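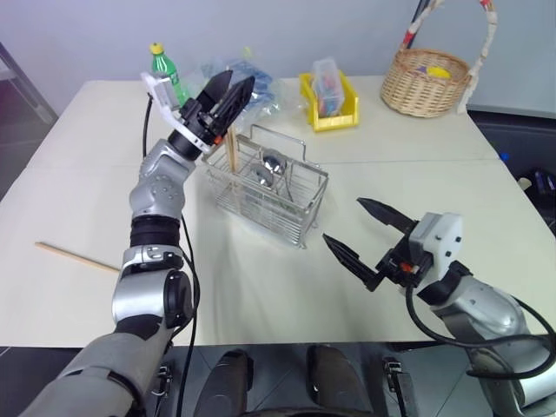 Where should the utensil rack go if I don't want spoons and forks dripping all over the table?

Set it on a flat surface with a folded dish towel underneath, close enough to the sink that you aren't carrying wet silverware across the kitchen.

Section 4: Setting Up Your Evarell Utensil Rack

We love this little rack, and we think you'll find new jobs for it every week! Setup takes no tools, so you can have it working before the dinner dishes are done.

1. Take the rack out of its box and pull off the paper sleeve. Keep the sleeve if you plan to store the rack between parties.

2. Wash the rack in warm water with a drop of dish soap. Rinse well and dry it with a soft cloth, getting into the corners where the wires meet.

3. Put it on the table or counter and press gently on each corner. If it rocks, move it to a flatter spot.

4. Turn the rack whichever way suits your reach. Straight along the wall is tidy, but try it on a diagonal too (Malsha Khondokar on our kitchen team swears by it for left-handed cooks).

5. Load the heavy pieces first: ladles, serving spoons, the big spatula. Spread them from end to end, then fill in with forks and teaspoons.

Note: Mix your spoons up a bit! Two spoons nested together hold water between them and come out spotty.

Caution: Sharp knives go in with the point down and the handle where you can see it. Very small paring knives can slip between wires, so dry those by hand.

Caution: Keep the rack away from stove burners and the toaster.

4.1 Using It at the Table

Once everything is dry, the same rack makes a great silverware holder for a buffet. Line it with a cloth napkin, stand the forks at one end and the spoons at the other, and let people help themselves. For a crowd of 50, we set out two racks and refill from a tray in the kitchen.

4.2 Weekly Care

Empty the rack, shake out any crumbs, and wash it as in step 2. For hard water marks, wipe the wires with a cloth dipped in white vinegar, wait five minutes, and rinse. Skip steel wool and scouring powder, which scratch the finish.

Replacement sleeves are listed under part 391 at the back of this guide.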